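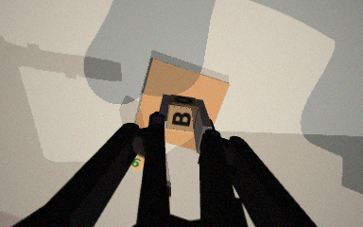 Mahuika Timber Batten Cladding

Pre-finished vertical battens for exterior walls, gables and soffits

Mahuika is a vertical batten cladding for new homes, additions and re-clads on exposed sites. It was designed by Butgate for houses near the coast, where wind-driven rain and salt are hard on ordinary weatherboard. The battens are milled from thermally modified pine and arrive coated on all four faces, with matching corner pieces and starter strips.

The profile was drawn up with architect Gyu-bin Hwang for a house at Bolura, a two-storey place on a sloping block with the living rooms upstairs and the bedrooms dug in behind. The owners wanted one material to run from the garage wall up over the entry and along the underside of the eaves. Standard profiles left an untidy join where wall met soffit, so a shadow-line trim was made up for the job. The trim is now part of the range.

Profiles

Mahuika Narrow: for feature walls, entries and balcony fronts. Close spacing, fine shadow line.
Mahuika Wide: for full elevations. Fewer fixings and quicker to install over large areas.
Mahuika Mixed: narrow and wide battens bundled together in a set order. The order is printed on the end label of each bundle. Follow it, or the pattern will not line up at the corners.
Mahuika Soffit: a thinner version of the Wide profile, grooved for the shadow-line trim.

All profiles come with a cover width of 99 mm, except Narrow, which is sold by the finished square metre. Soffit boards are supplied in one length only.

Colours

Driftwood (light grey, semi-transparent)
Kelp (dark olive brown)
Char (near black)
Raw (clear oil, left to silver)

Raw boards change colour unevenly in the first couple of years. Walls under deep eaves stay brown longer than walls in full weather, and the line between the two can be quite sharp. If you want an even grey from the start, choose Driftwood. Char gets hot on north and west walls and should only be used there over a ventilated cavity.

Where it can be used

Mahuika is suitable for timber-framed and light steel-framed walls up to two storeys, fixed over a drained and ventilated cavity. It can also be fixed to masonry on treated battens. It is not a structural bracing product and does not replace the wall wrap. Keep the bottom edge clear of paving and garden beds, and do not run it down into soil or mulch.

If your site is in a bushfire-prone area, check the rating on your plans before ordering. Butgate can supply the current test report to your designer or certifier on request.

Fixing

Boards are fixed through the face or with the Mison clip, a stainless steel bracket that holds the batten off the cavity and leaves no nail heads showing. We recommend the clip for Narrow and Mixed. Face fixing is fine for Wide -- use stainless ring-shank nails, pre-drilled near the ends.

Seal every cut end before the board goes up. Touch-up coating in the matching colour comes with each order, and end sealer is sold separately (product code 2458). Store bundles flat, off the ground and under cover, and leave the wrap on until you are ready to start.

Corners can be mitred on site or finished with the square corner piece. Mitres look better but need a careful installer and a straight frame. Window reveals are finished with the same trim used at the soffit, and the flashing drawings show both recessed and flush windows.

Care

Wash down with a soft brush and fresh water once a year, more often if the house faces the sea. Do not use a pressure washer. Coated colours can go up to eight years between recoats on sheltered walls. Exposed walls need it sooner. Raw boards need no recoating, though mould spots should be cleaned off when they appear.

Samples and ordering

Sample packs hold one short piece in each colour and cost nothing apart from postage. Please look at them outdoors, standing upright and at different times of day. The colours read much darker indoors.

Wide in Driftwood and Raw is normally held in stock. Other combinations are made to order, and the mill closes for part of February, so allow extra time over summer. Send us your elevations and Paora Lowther in our estimating office will work out quantities, including trims, clips and an allowance for waste. Quotes do not include freight or installation.

Sample pack product code: 1916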